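7. Discussion: why the cards leave the oven out

So, the main result again, briefly. Of the 1,130 recipe cards in the Sokol collection, most give flour by weight or by cup, most give the sugar, nearly all give the poppy seed or walnut filling in real detail. Oven heat mostly missing. Where it is there, it is a word: "good," "medium," "as for bread." Bake time worse. "Until done" is the commonest instruction in the whole set and it carries almost no information on its own.

We went in expecting this to be a matter of age. Older cards, wood stoves, no dial, no number to write down. Partly true. The cards from the Brallanov side of the collection do get a bit more exact with time. The Balcombe cards don't. Balcombe households had gas ovens with marked dials early on, by their own account, and still wrote "hot oven" on cards that are clearly recent (ballpoint, printed lines, a supermarket yeast named in the margin). Having a number available was not enough to get it written down.

Our reading is that the cards were never meant to teach someone from zero. They were reminders. The writer had already made the roll with somebody, most likely many times, and what slips out of memory between one holiday and the next is the amounts. Not the look of the crust. A person who bakes a poppy seed roll once or twice a year forgets how many eggs. She does not forget what it smells like when the bottom is going.

Supporting this, the filling instructions. Long, fussy, with corrections on top of corrections. Scald the milk, grind the seed twice, cool before spreading, lemon peel only if the lemon is decent. Fillings differ from house to house and people argued over them, so they got written down. Baking did not differ much and so did not. We think this is the simplest account and it fits both towns.

A second reading, which we can't rule out. Cards were passed around, and a card with a gap in it keeps the owner of the recipe in the picture: you have to ask. Several interviewees hinted at this with some pleasure. Our coding scheme was not built to catch it. Leaving something out on purpose and leaving it out from habit look exactly the same on the card. Would need a different study, with the writers still around to ask, and for most of this colection that is no longer possible.

7.1 The bake-off results

The Cemden kitchen sessions (April, protocol in the appendix) put the reminder idea to a rough test. Participants with family experience of the roll and participants without were handed the same card, the same dough ingredients and an oven with the dial covered by tape. Experienced group: rolls close to each other in color, mostly well baked through the spiral. Inexperienced group: all over the place. Several pale and gummy at the center, several split along the side from too much heat at the start.

What surprised us was the proofing. We had treated it as a minor step. The card says "let rise" and nothing else, and this turned out to separate the groups as much as the bake did. Experienced bakers let the shaped roll rise for a short while only, pricked it, and put it in. Inexperienced bakers followed general bread knowledge and waited for the dough to double, which for a tightly rolled log with a heavy filling is too long. The layers pull apart and you get the gap under the crust. So the gap, which the older interviewees all blamed on the oven, may be a rising problem after all.

Moisture in the filling matters too. We did not control for it well. Ground seed from different mills takes up milk differently, and one batch was visibly looser than the rest. Those rolls are left out of the comparison but not out of the appendix table.

Figure 2. Tilted rendered interior with a rock and a two-pane window.

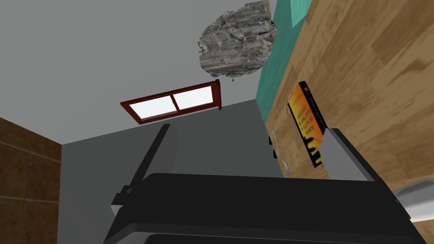
One of the experienced bakers, shown a draft of these findings, objected to the whole idea of a missing instruction. Nothing was missing, she said. The card says "until done" and done is when you knock on the bottom and it answers back like an empty box, and if a person needs a number for that she should start with cookies. She added that we had the eggs wrong on the test card as well, it should have been yolks only in the dough and the whites kept for brushing.

She has a point on both. The eggs first: the test card was a composite, and whole eggs were the more common entry across the collection, but yolks only is standard among the Brallanov cards and the composite hides that. A fairer design would have used two cards, one for each town. On the wording, "until done" does work as an instruction if knocking is shared knowledge. We coded it as empty. It might be better coded as a pointer to something held elsewhere, in hands and ears mostly, and we would change the category label if starting over. The counts themselves would stand.

7.2 Limits

Small group in the kitchen. Self-described experience, not checked. One oven type, electric, no fan, and the interviewees mostly learned on gas. Tape over the dial annoyed people and may have made the experienced group more careful than they would be at home.

The collection is also skewed. Cards reach Sokol when a house is cleared, and a family that still bakes the roll keeps the card in the kitchen. So we are looking at recipes that had, in a sense, already stopped being used. Living cards may carry more notes on heat, or fewer. Unknown. Stains might be a way in (heavily used cards are greasy at the corners), but we only recorded stains as present or absent, which was a mistake, and going back thruogh the boxes was not possible in the time we had.

Finally, translation. Words for oven heat in the older cards do not line up neatly with English ones, and "good oven" might be closer to "properly heated oven" than to a level of heat at all. We kept the literal form in the coding and flag it here. Anyone reusing the data should read the original spellings first, then our column.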